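4.2 What happened to the cleaning round at Pomdale

Management at Pomdale described the bathroom robot as a way to give housekeeping staff their time back. Our notes do not bear this out very well. Over 26 shifts in April we followed the attendants on the two floors where the machine worked, and we logged 547 room visits. The robot took over part of the wiping of sinks and ledges. Everything around that job stayed with the staff, and some of it grew.

Before the trial, an attendant went into a bathroom, cleaned it and left. During the trial she went in first to clear the ledge of cups and razors, started the robot, made the bed, then came back to check. The check was not on any work plan. Attendants did it anyway, as complaints from guests still went to them by name. One of them told us she now cleaned the sink "with my eyes first and then with my hands."

The supplier, Workadov, reports time saved per sink. We think this is the wrong unit. A sink is one stop in a round, and the minutes saved there were often spent waiting in the doorway, since most of these bathrooms are too small for a person and a machine to work side by side. The daily quota was raised to match the supplier's figure all the same — before anyone had measured a full round.

Skill is harder to judge. Setareh Arabzadeh, who ran the interviews, found that newer attendants liked the robot more than older ones did. We would not make much of this. The newer group had been trained by the supplier and had little to compare it with. It is also true that several people with wrist pain were glad of the help, and a fair account has to include them.

Figure 3 gives a sense of the work area. A cloth, a faucet, a ledge and a toilet tank all sit close together, and a person deals with them as one job. The robot's task list treated each as a separate item, and only two of the four were on it. 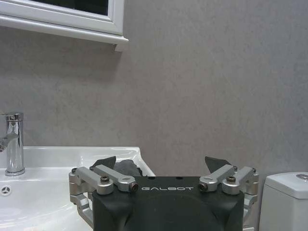 Figure 3. Gripper at a bathroom sink, with a dark cloth at the back of the basin and the toilet tank at right.

Ilaria Pace has argued that such gaps close as the software improves. They may. Our concern is who fills them until then, and whether those minutes are paid. At Pomdale they were not recorded, so we cannot say what they cost.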